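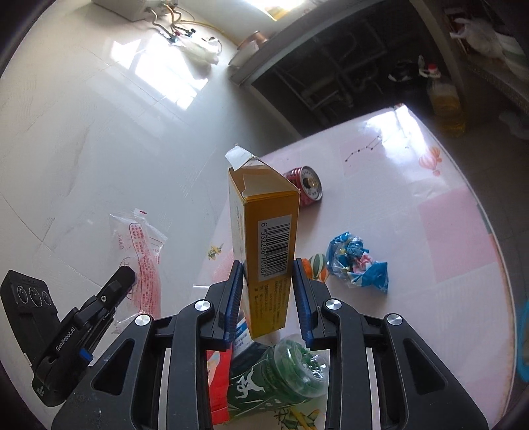
1. はじめに

私たちの班は「家の中の紙箱はどこへ行くのか」という題で、学生寮ドロスタム（Drostham）の紙ごみについて調べました。きっかけは、班の一人が引っ越しの荷造り中に、薬や石けんの空き箱が引き出しからどっさり出てきたと話してくれたことです。笑い話のようでしたが、聞いてみるとみんな似たような引き出しを持っていて、それなら一度きちんと調べてみようということになりました。

2. 方法

3月に寮の16部屋にお願いして、7日間、捨てる紙箱を専用の袋に分けてもらいました。袋は夕方6時に集め、談話室で種類ごとに重さを量りました。洗っていない食品の箱は対象から外しています（においの問題で、途中から決めました。すみません）。

3. 結果

集まった紙箱は全部で1052グラム、そのうち古紙回収に出せるものは682グラムでした。残りは内側に加工があるものや、油のしみたものです。思っていたより小さな箱が多く、お菓子、文房具、それに洗面所まわりの品が目立ちました。小箱は一つひとつが軽いので、つい普通のごみに入れてしまうという声をたくさんいただきました。私も耳が痛かったです。
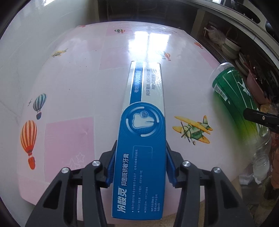
図2　歯みがき粉の紙箱（冷酸灵）

4. 考察と感想

分別の表示は箱の底や側面に小さく印刷されていることが多く、たたむ前に見つけるのはなかなか大変でした。洗面所の近くに紙袋を一つ置いておくだけでも、ずいぶん出しやすくなるのではないかと思います。ただ、今回は期間が短く、通販の段ボールが届かない週だったという部屋もありましたので、次は学期の初めと終わりで比べてみたいです。忙しい時期に袋を預かってくださった寮の皆さん、本当にありがとうございました。集計表は談話室の掲示板に貼ってあります。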